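Counting Folds Is the Wrong Way to Grade a Robot

Research groups that teach robots to handle cloth have settled on a simple measure of success. A trial begins, a time limit runs, and an observer marks the result as folded or not folded. The Skultow report released in October follows this custom. It lists 237 trials with a single towel-folding policy and gives one success rate for all of them. The authors deserve credit for publishing every trial. The measure itself should be retired.

Cloth has no fixed shape, and a single yes or no at the end of a trial hides the moments that decide it. The most important of these is the grasp. A fingertip that enters one layer too high or too low leads to a different task from that point on.

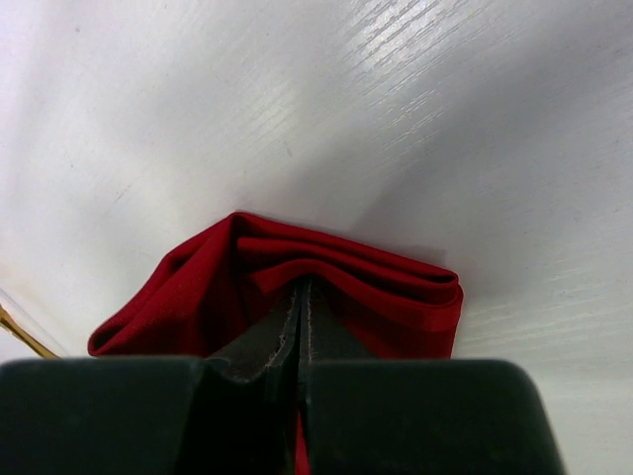 Wrist view of the fingertips at the lower fold of a red cloth.

A reviewer given only the final score cannot tell whether a policy chose the correct layer or recovered from a poor choice. Both are useful skills, and they call for different training data. Thulani Mkhize has argued for stage-by-stage scoring in the Kastthorpe workshop notes, with separate marks for approach, grasp, transfer and release. The Amarasinghe group tried this on 75 trials and found that two policies with the same final rate failed at different stages.
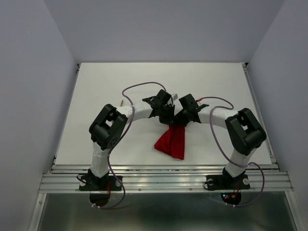
Two-arm work makes the case stronger. Under the present custom, an arm that contributes little receives the same credit as its partner. When both grippers meet over one piece of fabric, with their fingertip plates overlapping and the cloth hanging in folds beneath them, the question of which arm bears the load has to be answered from force or motor current records. Few papers include such records. The Talo benchmark requests them but does not require them, and only 3 of its current entries supply them.

Stage scoring will cost more labor, and observers will disagree at the boundaries. These are fair objections. They can be met by having 2 observers mark each trial and by publishing their rate of agreement with the results. Funding bodies should ask for this in the next round of proposals, and journals should allow the extra pages it will need.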